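Storeroom doors, keys and lever handles: quick tips

Posted Friday, November 4, 2022 in Workshop & Utility

Doing this one fast, the Rindcombe order shows up at noon and I still have shelves to clear. Lots of you asked about storeroom doors after the shelving page. So. Doors.

Sticky key

Don't oil it. I know, everybody oils it. Oil grabs dust and then you have paste in there. Dry graphite, one small puff in the keyhole, key in and out a few times, wipe the key on a rag you don't like. Do it again. If the key still drags, look at the key before you blame the lock. Burr on the edge? Few light strokes with a fine file. Light! Take off too much and you are buying a new key.

No graphite in the house: rub a soft pencil along both sides of the key. Works for a couple months.

Copies of copies are bad news. Always cut from the original. I keep the original in an envelope in the kitchen drawer and never use it for anything else.

Floppy lever

A lever that sags below level is usualy one of two things. Loose set screw, or a tired spring. Check the screw first, most are on the underside of the neck where you can't see them. Hex key, snug, stop. On a metal lever one drop of the removable kind of thread locker keeps it from walking out again. Removable. Not the permanent one, please.

Spring gone? On older locks it's inside the case and the whole thing has to come out. Two screws on the door edge, lever off, plate off, slide it out. Take a photo at every step. Lay the screws on tape in the order they came out, the plate screws and the edge screws look the same and are not.

Before you order a new plate, measure from the center of the keyhole to the center of the handle. Then measure it again. I got this wrong on a Kurkano set in August and had to send it back, they kept 90 cents on the dollar's worth of my patience and all of the postage.

Key in the door or on a hook?

Depends who's in the house. Key left in the keyhole is fine for a room you go in and out of all day. Can't lose it. But a key with a big ring and six tags on it bangs the paint every time the door moves, and the weight pulls on the cylinder. One key, nothing hanging from it. Small kids or a storeroom with solvents in it: hook, high up, other side of the hall.

Signs

Paper and tape is plenty. Say what the room is, say who stays out, two lines, big letters, red if you want it noticed. Put it at eye level and away from the handle so sleeves don't catch it.

Tape is the trouble. Clear packing tape pulls gloss paint right off if it's been up a year. Use painter's tape folded in a loop behind the paper, or the low tack kind at the corners. Already stuck? Hair dryer on low, peel slow, back on itself, not straight out at you. Leftover gum comes off with a bit of cooking oil on a paper towel, then dish soap, then plain water.

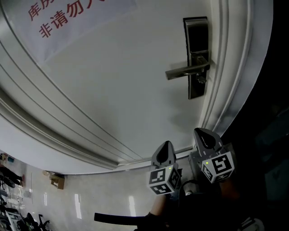 Marisa Cirillo wrote in to say the hair dryer trick softened her paint along with the tape, and she'd rather people just left the sign up until the next repaint. Fair enough. Hers was a newish coat, under a month old. Fresh gloss stays soft a lot longer than it feels, so leave it alone till it's good and hard and keep the dryer moving.

Cleaning white doors

Top down is what everyone does. Go bottom up with the soapy cloth, then rinse top down. Dirty drips on dry paint leave streaks, drips on wet paint mostly don't.

Grooved molding: old toothbrush, warm water, one squirt of dish soap. Not the scrubby sponge, it dulls the gloss and you'll see it forever when the light comes sideways. A cotton swab for the corners if you are that sort of person. I am.

Black glossy plates show every finger. Barely damp microfiber, then a dry one. No spray straight on the plate, it runs in the keyhole and we're back to the sticky key. Spray the cloth.

Brushed metal, go with the grain. Always along. Across leaves little marks you can't get out.

The gray smudge around the handle is hand grease. Bicarb paste, fingertip, tiny circles, rinse. Try it low down by the floor first.

Door rubbing the jamb

Slip of paper down the gap. Where it catches, that's your spot. Tighten the hinge screws before you sand anything, top hinge first. Screw just spins? Toothpicks and wood glue in the hole, snap them off flush, let it dry overnigth, put the screw back.

If you do have to sand, 120 grit then 220, touch up the paint same day so damp doesn't get in the bare edge.

Stuff I use

Graphite from Birkwood, the little squeeze tube. Bellini microfibers, the thin ones, the fluffy ones shed. Any painter's tape.

Truck's early. More on shelf liners next time, and yes I'll get to the label maker question.

78 comments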